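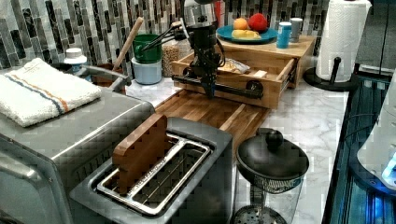 How to keep raccoons out of your campsite food

Raccoons are smart, strong for their size, and they will work at a zipper until it gives. If you're camping anywhere near water you probably have them. Notes below from a lot of nights at Londach and a few bad ones at Rutthorpe.

Before dark

Do this while you can still see. Everything that smells goes away: food, trash, toothpaste, sunscreen, dog bowl, the pan you swear you wiped out. Gum in a jacket pocket counts. Check the tent pockets too.

Picnic table gets cleared completly. Crumbs brushed off, underneath as well. Grill grate scraped while it's still warm, drip tray emptied into the trash bag, trash bag to the campground bin. Don't burn leftovers in the fire ring – they never burn all the way and the smell hangs around.

Where to put the food

Best option is a locked car. Windows all the way up, not cracked. Coolers in the trunk or on the floor with a blanket over.

No car? Use the metal locker if the site has one. Push the latch till it clicks, then pull on it.

No locker either: hard-sided bin with a real clamp lid, two straps around it, crossed. Bungee cords are no good, they just stretch them and reach in. A plain cooler with a snap lid is not raccoon proof. Put a heavy rock on top and you have a cooler with a rock next to it in the morning.

Hanging a bag works ok if it's well out from the trunk on a thin branch. Raccoons climb better than you do, so a thick branch is a ladder. Where there are bears follow the bear rules for that park instead, they're stricter and they cover you for raccoons.

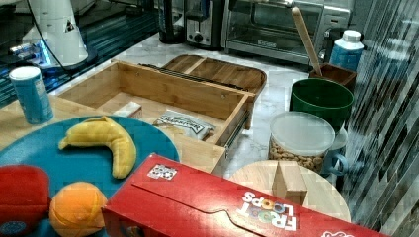

Boxes and bags from the store go in the bin too, even sealed ones. Thin plastic and cardboard slow them down for maybe a minute. Same for fruit with a peel.

If one shows up anyway

Stay calm, stay back. Stand up, make yourself big, talk loud, bang a pot. Most of them leave. Some just look at you. Keep making noise and give it a clear way out – don't stand between it and the trees.

Never corner one. Never try to grab food back. Keep the dog on a leash, a raccoon can hurt a dog badly. If there are young ones with her, you back off first.

One walking in circles, falling over or not reacting to noise at all could be sick. Get everybody in the car and call the ranger or camp office.

Bites and scratches

Wash right away with soap and running water, 15 minutes, then go get seen by a doctor the same day. Even a small one. Rabies shots work but only if you get them before symptoms start, so don't sit on it. Tell the campground as well.

Morning check

Look for prints around the bin and car doors, they look like little hands. If they were there last night expect them again tonight, even if they got nothing. Tighten the straps, move the bin if you can.

Heriberto Bedoya asked about ammonia rags and pepper spray around the tent. Tried ammonia at Magbanua in May, site 142. Didnt do a thing except give us headaches. Skip it.

Updated 24th August, added the part about straps.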